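Home Features Work Food Archive

The night shift at Drollham starts at ten, and most of the town's kitchens run to suit it. Odette Tanguy opens her bakery at 2 and sells soup until dawn.

"People want supper at four in the morning," she says. "So I sell supper."

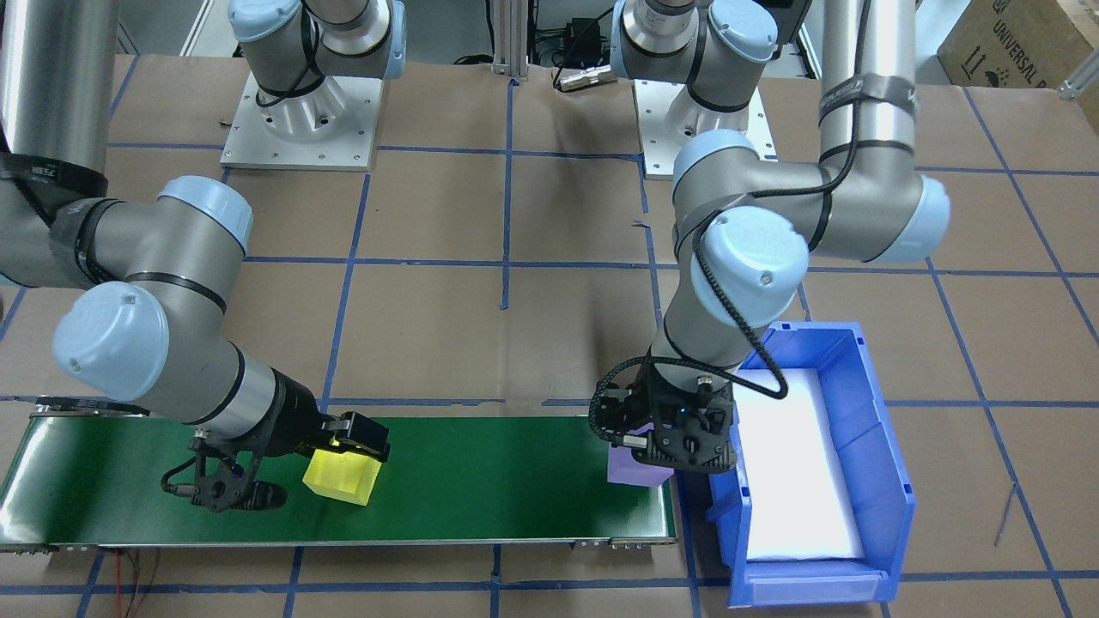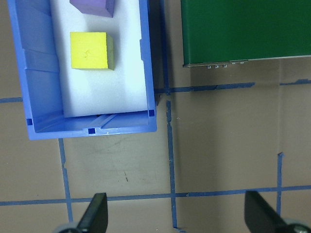

A yellow cube on a green conveyor belt, top, and on white foam in a blue bin.

Her busiest month is March — seven pots a night. Innes Drummond, 38, buys two bowls and eats the second at home.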